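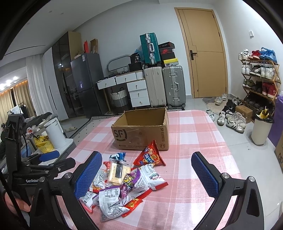
Photo: Brorel packing desk

4. Packing snacks with the GenRobot hand grippers

1. Stand the open carton at the far end of the table, snacks in front.
2. Bring the blue pads to either side of one packet and close gently — chips do crumble!

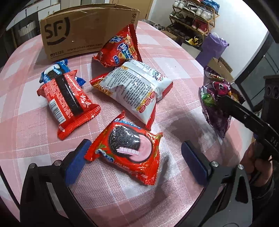 Page last changed: Wednesday, August 5, 2020

3. Swap jobs with your partner after 30 packets, so your hands get a rest.

Note: You still decide what goes in next, just as you always have.

Caution: Keep fingers clear of the linkages.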